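Sorting and Holding Laundry on an Upholstered Seat

Textiles are best sorted on a flat, padded surface near a plain wall. Light-colored fabric sheds visible lint, and a gray upholstered seat shows it early. Brush the seat before use.

1. Separate red items from white ones. Items that combine both colors, such as a red and white knit with a ribbed cuff, go in a third pile and are washed cold.
2. Fleecy fabric is picked up at the fold. Gripping a single layer stretches the nap.
3. Keep fabric clear of the baseboard. Dust collects along its upper edge and transfers to damp cloth.
4. Roll desk chairs back before starting. Casters mark anything that falls under them.
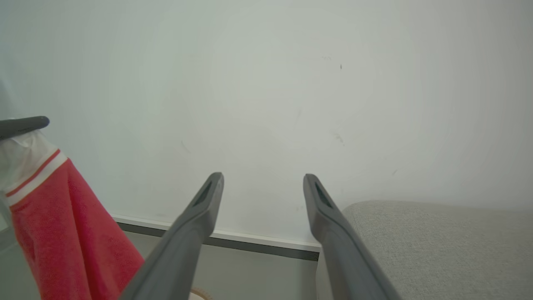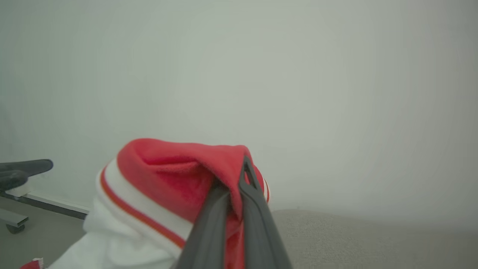
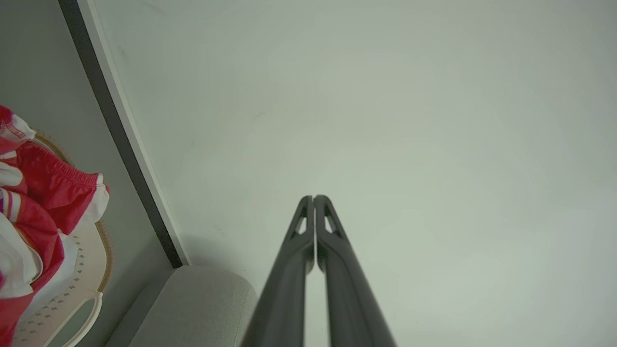
Gray upholstery and pale wall; the red and white fleecy item is in the second view.

Scuffs on matte wall paint: wipe with a barely damp cloth, 2 passes at most. Further rubbing polishes the paint and leaves a shiny patch. Small dark specks that do not lift should be left until the wall is repainted.

Plastic laundry baskets: load to 9 inches and no higher if the basket is carried by its handle openings. Rinse the inside every October and let it dry upside down.

Page maintained by Po-yen Wei, Clurnholm. Last revised 1 January 2018.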